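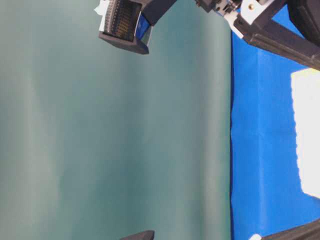

Have you ever wished somebody else would fold the laundry? Me too! That's why I was so excited to try the Zinlow Helping Hand Kit, a robot kit for classrooms and clubs that lets kids teach a robot to handle soft stuff like towels, socks and T-shirts.

First, a question. Which is harder for a robot to pick up, a wooden block or a dish towel? I bet you said the block (it's heavier, right?). Nope, it's the towel! A block stays the same shape all day long. A towel flops, bends and crumples, and it never lands the same way twice – so the robot has to figure out a brand-new shape every single time.

A robot hand like this is called a gripper. Try making one right now. Put your thumb and one finger together, then open them wide. You just made a gripper with 2 fingers! Now pick up a sock using only those. Tricky, huh? 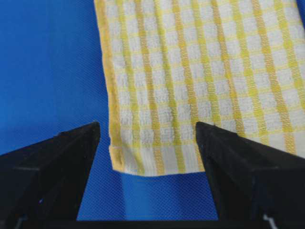
Corners are the secret to handling towels. If you can find a corner, you know where two edges meet, and then you have a good place to start a fold. Look at the yellow and white checked towel, with its corner hanging between the two black fingers. See how pointy the fingertips are? I think of them as a bird's beak.

The kit comes with 29 practice cards, and each one is a little job to teach. I started with "pick up a washcloth" and it took me 3 tries. The hardest card, "fold a towel in half," took me some 70 tries, and I had to stop for a snack – well, two snacks.

I'd say it's best for ages nine and up, with a grown-up close by for the setup. Keep your own fingers out of the gripper while it's moving, and tie back long hair. My favorite card so far is the one with the mismatched socks, so try that one early!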